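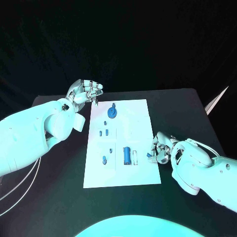
Chapter 21
Paper Grain and Dimensional Change

Hazem Slaoui and Marleny Paucar
August

A sheet of paper is a mat of plant fibers, most of them far longer than they are wide. During manufacture the fibers are carried in water and laid down on a moving wire. The motion of the wire pulls a large share of them into line with the direction of travel. This direction is called the machine direction, or grain. The direction at a right angle to it is the cross direction.

Grain affects almost every property discussed in this part of the book. A sheet is stiffer along the grain than across it. It tears in a straighter line along the grain, and it folds more cleanly when the fold runs parallel to it. Folds made across the grain may crack at the surface, mainly in heavy or coated stock.

The property treated in this chapter is change of size with moisture. Plant fiber takes up water from the air and gives it back as the air dries. When a fiber takes up water it swells, mostly in width and very little in length. A sheet whose fibers lie largely in one direction therefore grows more across the grain than along it. The ratio between the two depends on the pulp, the degree of beating, and the tension held on the web while it dried. Handmade sheets, formed on a mold that is shaken in both directions, show a smaller difference.

Curl is a related effect. If one face of a sheet takes up more water than the other, the damp face expands and the sheet bends toward the drier side. The axis of the curl usually runs parallel to the grain. A common shop test makes use of this: a small square is cut from the sheet, its edges are marked, and it is floated on water. The grain runs along the axis of the roll that forms. The test should be read early, before the water reaches the upper face and the square begins to flatten.

Two terms need to be kept apart. Moisture content is the mass of water in the paper divided by the total mass of the paper. Relative humidity describes the air. Paper left in steady air reaches a balance with it, but the moisture content at balance is not fixed by the humidity alone. A sheet that has come down from damp air holds more water than one that has come up from dry air. This lag is called hysteresis and is covered in Section 21.2.

Section 21.1 deals with the swelling of single fibers. Section 21.3 applies the results to bound books, where grain that runs across the spine causes wavy pages and strained joints. The worked problem at the end uses measurements by Octavian Pop on a ledger of 291 leaves from the Oder bindery. Readers who have not studied sheet forming should review Chapter 2 before going on.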